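Trolivero Halts Two-Arm Cell After Gripper Fault

Trolivero stopped its glass-handling cell in Estero on Wednesday after a wrist encoder on the left arm lost its signal. The arm overran its set position by 33 mm and tripped the force limit. No one was hurt. Pisell, which supplied the encoder, is checking 300 units from the same batch - results are due in March.
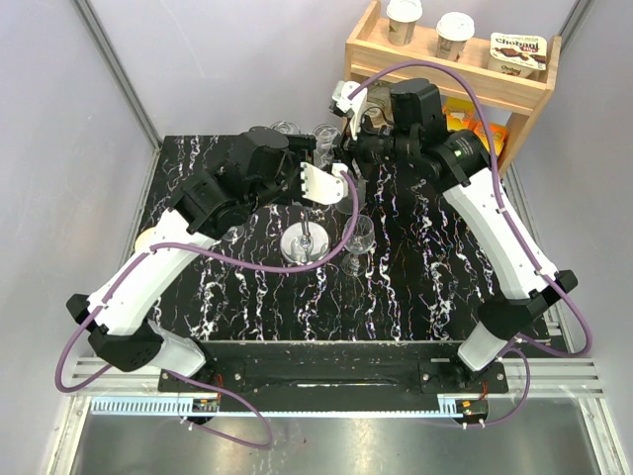 The two-arm cell at Estero, with wine glasses on the work surface.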